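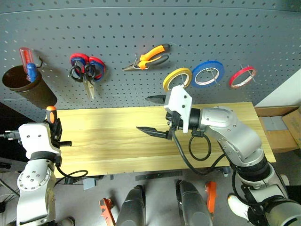
図5-1 有孔ボードに掛けたはさみとペンチ

読了目安:18分

第5章 調査票の登録と加重集計の設定

5.1 この章の範囲

この章では、有権者意識調査の集計ソフトウェアSkulowに新しい調査を登録し、属性別の加重集計が出力できる状態にするまでの手順を扱う。対象は、選挙前の意向調査、出口調査、選挙後の追跡調査の三種である。電話調査の発信管理と調査員の勤怠管理は別冊のHukus編に記載する。

第4章までの作業(サーバーの導入、利用者の登録、通信の確認)が完了していることを前提とする。完了していない場合は、先に第4章の末尾にある確認表を埋めること。

本文中の表記は次のとおりとする。

注記:操作の補足、または誤りやすい点。
注意:守らない場合、集計結果が不正確になるおそれのある事項。
警告:守らない場合、回答者の個人情報が漏えいする、または原データが失われるおそれのある事項。

画面上の項目名は[ ]で囲んで示す。メニューの階層は「>」で区切る。

5.2 役割と権限

調査の登録には[設計者]権限が、加重の確定には[統計責任者]権限が必要である。一つの利用者IDに両方の権限を与えることはできない。

権限の種類と可能な操作

閲覧者:確定済みの集計表の表示、印刷
入力者:回答データの取り込み、保留レコードの修正
設計者:調査の登録、設問の編集、属性区分の定義
統計責任者:母集団表の登録、加重の確定、確定の取り消し
管理者:利用者の追加と停止、バックアップ、監査記録の閲覧

注記:管理者は集計表を閲覧できない。管理者が結果を見る必要がある場合は、閲覧者のIDを別に発行する。

注意:投票締め切り前の出口調査については、閲覧者の権限でも中間集計を表示できる設定になっている。締め切り前に結果を限られた範囲にとどめる運用の場合は、5.8の公開制限を必ず設定すること。

5.3 調査の新規登録

1. 設計者のIDでログインし、[調査]>[新規作成]を開く。
2. [調査種別]から、意向調査、出口調査、追跡調査のいずれかを選ぶ。種別は保存後に変更できない。
3. [調査コード]を入力する。半角英数字で20文字以内とし、先頭は英字にする。
4. [調査名]を入力する。集計表の表題にそのまま印字される。
5. [対象選挙]を選ぶ。一覧にない場合は[選挙の追加]を押し、選挙の種類、選挙区の単位、投票日を登録する。
6. [対象年齢の下限]を確認する。初期値は18である。別の下限を用いる住民投票などでは、ここで書き換える。
7. [保存]を押す。画面右上の状態表示が「下書き」になる。

注記:調査コードに投票日を含める必要はない。投票日は対象選挙の情報から自動で付与され、出力ファイル名の末尾に加わる。

注意:対象年齢の下限を変更すると、登録済みの母集団表が無効になる。母集団表を取り込んだあとに下限を変更した場合は、5.6の手順をやり直すこと。

追跡調査を登録する場合は、手順2のあとに[親調査]の欄が現れる。前回の調査コードを指定すると、設問と属性区分が複写される。回答者の識別子は複写されないため、照合表を別に取り込む。照合表の書式は付録Bを参照。

5.4 設問の登録

1. [調査]>[設問]を開き、対象の調査コードを選ぶ。
2. [設問の追加]を押す。
3. [形式]を選ぶ。選べる形式は、単一選択、複数選択、数値、尺度、自由記述である。
4. [設問文]と[選択肢]を入力する。
5. 尺度の場合は[段階数]を5または7から選ぶ。
6. [無回答の扱い]を選ぶ。「集計に含める」を選ぶと、無回答が独立した行として表に現れる。「除外する」を選ぶと、比率の分母から無回答が除かれる。
7. 必要に応じて[提示順の無作為化]を有効にする。
8. [保存]を押す。

注意:段階数5の設問と段階数7の設問は、同じ比較表に並べられない。過去の調査と比較する予定がある場合は、過去の設問の段階数を先に確認すること。換算機能は備えていない。

投票先をたずねる設問では、選択肢を手入力せず、[候補者名簿から読み込む]を使用する。名簿から読み込んだ選択肢には候補者番号が付き、開票結果との照合に用いられる。手入力した選択肢には番号が付かず、開票後の誤差計算の対象から外れる。

注記:名簿から読み込んだ後に立候補の取り下げがあった場合、選択肢を削除しないこと。[状態]を「取り下げ」に変更すると、以後の調査票には表示されず、取得済みの回答は保持される。

候補者の提示順を無作為化した場合、「まだ決めていない」「投票しない」「答えたくない」の選択肢は末尾に固定される。固定する選択肢を増やすときは、選択肢の右にある[固定]に印を付ける。

5.5 属性区分の定義

属性区分は、集計表の列と、加重の計算単位の両方に使われる。区分の定義を誤ると両方に影響する。

1. [調査]>[属性区分]を開く。
2. [区分の追加]を押し、区分名を入力する。
3. [元になる設問]を選ぶ。
4. 設問の各選択肢を、区分の値に割り当てる。複数の選択肢を一つの値にまとめてもよい。
5. [用途]で「集計のみ」または「集計と加重」を選ぶ。
6. [割り当ての検査]を押す。どの値にも割り当てられていない選択肢があると、赤字で表示される。
7. 赤字がなくなるまで割り当てを修正し、[保存]を押す。

信仰、民族的背景、出身地域、支持政党に関する区分は、初期状態で「機微属性」として扱われる。機微属性には次の制限がかかる。

・「集計のみ」が初期値となり、加重に用いるには統計責任者の承認が要る。
・該当者が20人に満たない値は、集計表で「*」と表示され、比率が出力されない。
・機微属性どうしの掛け合わせ表は、画面表示のみ可能で、ファイルに出力できない。
・個票の出力時には列ごと除かれる。

警告:制限を避ける目的で、機微属性に当たる設問を別名の区分として登録してはならない。区分名ではなく設問の内容に応じて[機微属性]の印を付けること。印の有無はすべて監査記録に残る。

複数の背景をもつと答えた回答者の扱いには、二つの方式がある。「重複計上」では、回答者は該当するすべての値に数えられ、各値の人数の合計が回答者数を上回る。「独立区分」では、複数を選んだ回答者だけをまとめた値が作られる。集計表の脚注には、選択した方式が自動で印字される。

注意:「重複計上」を選んだ区分は加重に使用できない。[用途]に「集計と加重」が表示されないときは、この設定を確認すること。

信仰に関する設問で、帰属と実践を別々にたずねている場合は、区分も別に作成する。帰属の設問と礼拝参加の頻度の設問を一つの区分にまとめると、割り当ての検査は通るが、過去調査との比較表で列の対応が取れなくなる。

5.6 母集団表の取り込み

加重集計では、回答者の構成を母集団の構成に合わせる。母集団表は、有権者名簿の集計値または公的統計をもとに利用者側で作成する。Skulowに母集団表は付属しない。

母集団表はCSV形式とし、1行目に次の列名を置く。

area_code, sex, age_group, count, source

文字コードはUTF-8とする。count列に桁区切りの記号を入れてはならない。source列には出典の名称を記入する。空欄の行は取り込まれない。

1. 統計責任者のIDでログインする。
2. [加重]>[母集団表]>[取り込み]を開く。
3. 対象の調査コードを選ぶ。
4. ファイルを指定し、[検査]を押す。
5. 検査結果を確認する。エラーがある場合は、行番号と理由が表示される。
6. エラーがなければ[登録]を押す。
7. [合計の照合]に有権者総数を入力し、count列の合計と一致することを確かめる。

検査で表示される主なエラー

E-201:列名が規定と異なる。余分な空白も不一致とみなされる。
E-204:属性区分に存在しない値がある。
E-207:下限年齢に満たない年齢層が含まれる。
E-211:同じ組み合わせの行が重複している。
E-215:属性区分にある組み合わせが表にない。該当者がいない組み合わせにもcountに0を入れた行が必要である。

注記:E-204は、全角と半角の違いで生じることが多い。属性区分の画面で[値の一覧を書き出す]を押し、書き出した文字列を母集団表に貼り付けると解消する。

5.7 加重の計算と確定

加重の方式は、セル加重と周辺加重から選ぶ。セル加重は、属性の組み合わせごとに母集団と回答者の比をとる。周辺加重は、属性ごとの合計が母集団に一致するまで補正を繰り返す。回答者が一人もいない組み合わせがある場合、セル加重は選べない。

1. [加重]>[計算]を開き、調査コードを選ぶ。
2. [方式]を選ぶ。
3. [使用する区分]に印を付ける。
4. [加重値の上限]を入力する。初期値は5である。
5. 周辺加重の場合は[反復回数の上限]を入力する。初期値は20である。
6. [試算]を押す。
7. 試算結果の画面で、加重値の最大と最小、有効標本数、上限に達した回答者数を確認する。
8. 問題がなければ[確定]を押し、パスワードを再入力する。

反復回数の上限に達しても収束しない場合は、「未収束」と表示され、[確定]は押せない。次の順に対処する。

a. 使用する区分を減らす。
b. 人数の少ない値を隣接する値に統合する。
c. 母集団表の合計が区分間で一致しているかを確認する。

反復回数の上限だけを引き上げても、cの不一致がある限り収束しない。

注意:加重値の上限を引き上げると、少数の回答者の意見が集計値を大きく動かすことがある。上限を初期値から変更した場合は、変更後の値を報告書の調査方法の欄に記載すること。

確定後に回答データを追加すると、状態表示が「要再計算」に変わる。この状態でも集計表は表示されるが、表の上部に「旧加重」と印字され、ファイル出力は停止する。再計算は自動では行われない。

確定の取り消しは[加重]>[履歴]から行う。取り消しの理由は空欄にできない。取り消した加重値は削除されず、履歴に残る。

5.8 公開制限の設定

出口調査では、投票締め切りまで集計結果の表示を制限する。

1. 統計責任者のIDで[調査]>[公開制限]を開く。
2. [解除時刻]を入力する。投票所によって締め切りが異なる場合は、最も遅い時刻を指定する。
3. [時間帯]を確認する。複数の時間帯にまたがる選挙区では、選挙区ごとに指定する。
4. [制限中に表示できる項目]を選ぶ。初期値は「回収数のみ」である。
5. [例外の利用者]を指定する。指定できるのは7人までである。
6. [有効にする]を押す。

解除時刻の判定にはサーバーの時計が使われる。端末の時計を進めても制限は解除されない。サーバーの時刻同期が失われている場合、制限は時刻を過ぎても解除されず、画面下部に「時刻不明」と表示される。復旧手順は第9章にある。

警告:制限中に例外の利用者が画面を複写または撮影した内容は、システムでは追跡できない。例外の利用者からは、運用開始前に書面で守秘の同意を得ること。

注記:解除時刻を午後8時とする場合は「20:00」と入力する。「8:00」と入力すると午前8時とみなされ、投票時間中に制限が解除される。保存時に確認画面が出るので、時刻の前後関係を必ず読むこと。

5.9 試験データによる動作確認

本番の回答を取り込む前に、付属の試験データで一連の動作を確認する。試験データは架空の自治体Lloydの有権者意向調査の形をとり、入力者、設計者、統計責任者の各IDで操作できる。

1. [補助]>[試験環境]を開き、[試験環境に切り替える]を押す。画面の枠が黄色になる。
2. 調査コード「LLOYD01」を選ぶ。
3. [データ]>[取り込み]で、付属の回答ファイルを読み込む。
4. 保留レコードが7件表示されることを確認する。
5. 保留レコードを開き、理由欄を確認する。内訳は、年齢の欠落が5件、地点コードの不一致が2件である。
6. 5件を「除外」とし、2件の地点コードを付属の対応表に従って修正する。
7. 母集団表を取り込み、周辺加重で試算する。
8. 「収束」と表示されることを確認する。
9. [集計表]>[プレビュー]を開き、機微属性の表に「*」が現れることを確認する。
10. [本番環境に戻る]を押す。

手順4の件数が異なる場合は、回答ファイルの版が本書と合っていない。インストール媒体のtestフォルダーにある版番号を確認し、本書の表紙に記載した番号と照合する。

注意:試験環境で確定した加重は本番環境に引き継がれない。試験環境のまま本番の回答を取り込んだ場合は、取り込み履歴から該当ファイルを取り消し、本番環境であらためて取り込むこと。

5.10 よくある不具合

症状:集計表の比率の合計が100にならない。
確認:複数選択の設問か、「重複計上」の区分を使用していないか。どちらでもない場合は、小数点以下の丸めによる。[表示]>[丸め調整]で末尾の値を調整できるが、出力ファイルの数値は調整前のままとなる。

症状:候補者の一部が開票結果と照合されない。
確認:選択肢に候補者番号があるか。手入力の選択肢は、[候補者番号の付与]で個別に対応付ける。

症状:調査を「下書き」から「実施中」に変更できない。
確認:割り当てられていない選択肢、設問文の空欄、対象選挙の投票日の未入力。[状態の変更]の横にある[理由を表示]で不足項目が一覧になる。

症状:自由記述の回答が途中で切れる。
確認:取り込み元のファイルで、改行を含む欄が引用符で囲まれているか。

症状:統計責任者のIDで[確定]が灰色のまま押せない。
確認:加重が「未収束」になっていないか。同じIDで設計者の操作を行っていた旧版からの移行では、権限の再割り当てが済んでいないことがある。管理者に依頼し、[利用者]>[権限の移行]を実行する。

5.11 問い合わせ先と担当

不具合の報告には、調査コード、エラー番号、操作した利用者の権限、監査記録の該当行を添える。回答者の個票は添付しないこと。

設問設計と属性区分:Clanon 調査設計係 Fouzia Rajput
母集団表と加重:Clanon 統計係 Teófilo Condori
公開制限と監査記録:Clanon 運用係 Treasa Ó Ceallaigh
本書の記載内容:Clanon 文書係 Yvette Zacharias

10月の改訂で、5.5に「独立区分」の説明を、5.8に時間帯の指定を追加した。それ以前の版をもつ利用者は、両節を差し替えること。

次章:第6章 集計表の書式と出力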